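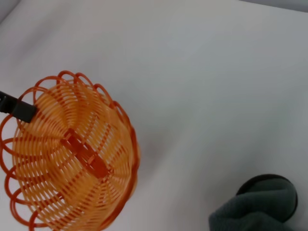 ## Small thread on the orange basket

**1/** A few of you asked about the orange basket after I put up the kitchen table last week. It's a round one, woven plastic, with a loopy edge all the way round. I got it at the Raslow market in October, from the stall that does washing-up bowls and pegs.

**2/** The strands curve out from the middle like a pinwheel. That's why I picked it over the plain ones, which were cheaper.

**3/** It has been the bread basket, then the onion basket. Onions were a mistake – the skins get down between the strands and you're picking at them for ages.

**4/** To clean it: washing-up liquid, warm water, an old toothbrush for the loops. Rinse from the back. Leave it upside down on a tea towel overnight. I tried drying it by hand once and the towel caught on the rim.

**5/** Don't put it in the dishwasher. Lejla Dimitrov put hers through on the hot wash and it came out oval.

**6/** Heavy things don't suit it either. 400 g of tomatoes is fine, a full bag of potatoes makes it sag when you pick it up. I carry it with a hand underneath now.

**7/** For now it's back on the white table with nothing in it. Lemons next, probably, once I've been to the shop.

**8/** Someone asked if they come in green. There was a green one on the stall, slightly smaller, no loops. Didn't see any blue. I'll have a look next time I'm over that way and post the price.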